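Pince Morkard pour le tri du linge

Des vêtements en tas, du molleton, du tricot, du vichy : la Morkard saisit le textile comme il arrive, froissé. Ses deux doigts noirs à patins bleus texturés restent ouverts au-dessus d'un coussin.

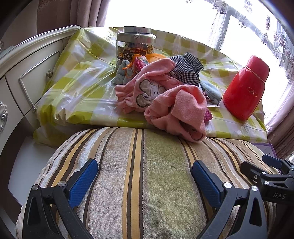
Ce qui change à l'atelier

Chez Hegazy, 2 000 pièces passent au tri chaque matin. Les équipes se penchent moins sur les bacs et gardent la main sur les taches, les retouches, les cas douteux. Et ça, on adore !

Livrée avec 31 programmes de prise. Patins à remplacer toutes les 1 000 heures.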